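Keeping a Light Work Surface Clean
Utwood Workshop and Kitchen Notes, sheet 27

A pale, matte tabletop hides scratches well and hides fine debris badly or well, depending on the light. Under a lamp directly overhead, crumbs and dust disappear into the surface. Under a low side light the same particles stand out. Most complaints about a "gritty" table come down to wiping under the wrong light.

Tools needed: two microfiber cloths, a soft bench brush, a dustpan with a rubber lip, dish soap, water, and a flashlight. A cloth of 86 percent polyester is suitable. Do not use fabric softener when washing it. 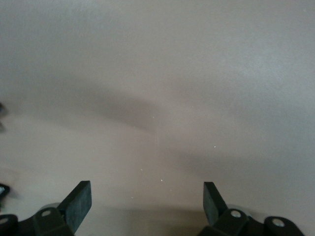 UTWOOD, Sunday, November 16, 2025 — A few tiny white specks on a gray-beige top are easy to miss, particularly where a broad, soft shadow lies over them. Check shaded areas separately. Move the lamp, or change your own position, and look again before wetting anything.

Dry pass

Brush first. Start at the far side and pull toward you in straight, overlapping strokes. Circular strokes return debris to areas already cleaned. Hold the dustpan against the table edge, slightly below the top, and keep the last stroke slow.

If specks remain after brushing, fold a dry cloth in four and press it down on them, then lift. Do not rub. Grains of salt or sugar do no harm, but plaster dust and sanding grit will mark a matte finish and leave shiny spots that cannot be washed out.

Wet pass

Mix a quarter teaspoon of dish soap into two cups of lukewarm water. Wring the cloth until it no longer drips. Wipe in one direction, turn the cloth to a clean face, and wipe the next strip. Follow with plain water, then dry with the second cloth. Soap film is the usual cause of a surface that attracts dust again by evening.

Inspection

Set the flashlight flat on the table and aim it along the surface. Particles show as bright points with long shadows. Turn the light 90 degrees and repeat — some flat flakes are visible from one side only.

Lamp placement

Two lamps on opposite sides give softer shadows than one. The Horgan clamp lamp, part no. 3259, fits tops up to two inches thick. Keep the lamp head above eye level when seated.

Intervals

Dry pass: after each use.
Wet pass: daily in a kitchen, weekly in a workshop.
Cloths: machine wash warm, air dry, replace when they begin to shed lint.

The section on stain removal was revised in June and is now on sheet 95.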